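# Die Fähre nach Pelthorpe

Um kurz vor fünf am Morgen lag die Inia noch am Kai, und ich stand schon mit meinem Koffer davor, eine ganze Stunde zu früh! Ich hatte kaum geschlafen. Wer sein halbes Leben lang Seekarten abzeichnet und noch nie auf einem Schiff war, der schläft in so einer Nacht nicht, der sitzt auf der Bettkante und zählt die Schläge der Turmuhr.

Es war Mai, und der Hafen roch nach Tang und Diesel und frischem Brot. Das Brot kam aus der kleinen Bude neben dem Zollhaus. Ich kaufte zwei Laibe, obwohl ich gar keinen Hunger hatte, einfach weil sie so herrlich warm waren, und trug sie unter dem Mantel wie zwei junge Hunde.

»Kabine 122«, sagte der Mann an der Gangway und gab mir einen Schlüssel, schwer wie ein Hufeisen. »Außenseite. Da hören Sie das Wasser.«

Und wie ich es hörte! Es klopfte und gluckste an der Bordwand, es redete die ganze Zeit vor sich hin, und ich saß auf der Koje, aß Brot und antwortete ihm.
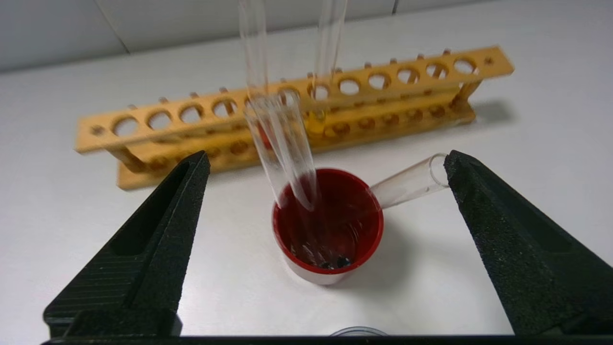

Als wir ablegten, rannte ich natürlich hinauf. Der Wind riss mir sofort die Mütze vom Kopf, sie segelte über die Reling und war weg, und ich lachte so laut, dass sich eine alte Dame nach mir umdrehte. Sie lachte dann auch. Hinter uns wurde die Stadt klein, erst die Kräne, dann die Türme, und plötzlich war da bloß noch ein grauer Strich, wie ich ihn tausendmal mit der Feder gezogen hatte. Genau so dünn! Ich hatte immer gedacht, wir Zeichner würden schummeln.

Gegen Mittag kam die Insel Tô in Sicht. Auf meinen Karten war sie ein Fleck von der Größe einer Linse, daneben die Zahl 514 für die Höhe des Gipfels. Nun stand sie vor mir, grün und schwarz und riesig, mit einer Wolke auf dem Kopf und Wasserfällen an der Flanke, die auf keiner Karte waren. Auf keiner einzigen! Ich zog mein Heft heraus und zeichnete sie ein, mit klammen Fingern, während das Deck unter mir stieg und sank. Die Linien wurden krumm wie Wurzeln. Es sind bis heute die schönsten, die ich je gezogen habe.

»Sind Sie vom Amt?«, fragte die alte Dame, die sich neben mich gestellt hatte.

»Nein«, sagte ich. »Oder doch. Bis gestern.«

Sie nickte, als wäre das eine völlig ausreichende Auskunft, und ich gab ihr die Hälfte vom zweiten Brot.
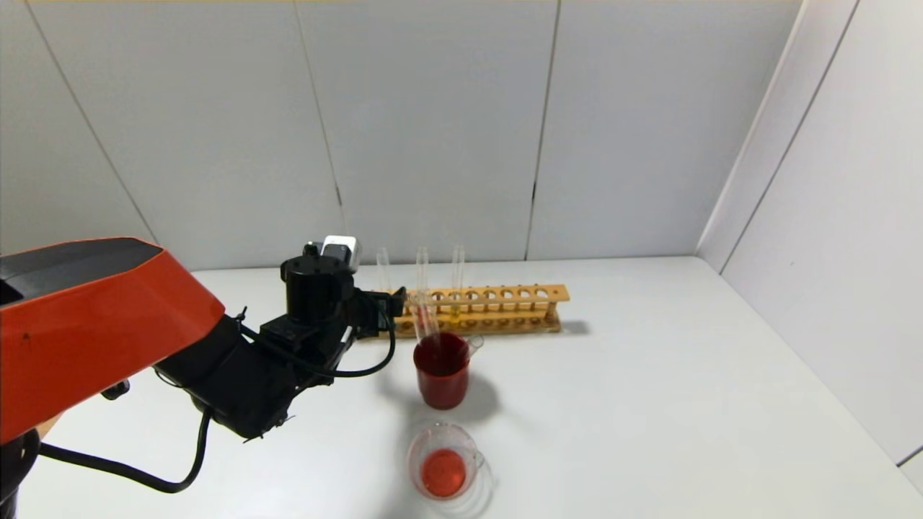
Am Abend legte sich der Wind. Das Meer wurde glatt und dunkel, und vor uns gingen die Lichter von Pelthorpe an, eines nach dem anderen, den ganzen Hang hinauf. Die alte Dame erzählte mir, dass sie dort geboren war und dass die Treppe vom Hafen zum Leuchtturm 1008 Stufen hat. Als Kind sei sie jeden Morgen hinuntergelaufen und jeden Abend wieder hinauf, mit einem Korb Fische auf dem Rücken.

»Und heute?«, fragte ich.

»Heute nehme ich den Bus«, sagte sie. »Aber Sie, Sie laufen!«

Also lief ich. Den Koffer ließ ich unten in der Hafenkneipe stehen, das Heft nahm ich mit. Auf halber Höhe musste ich mich setzen, mit brennenden Beinen, und unter mir drehte die Inia langsam ihren Bug zur offenen See. Sie tutete zweimal. Ich stand auf, winkte mit beiden Armen und stieg weiter.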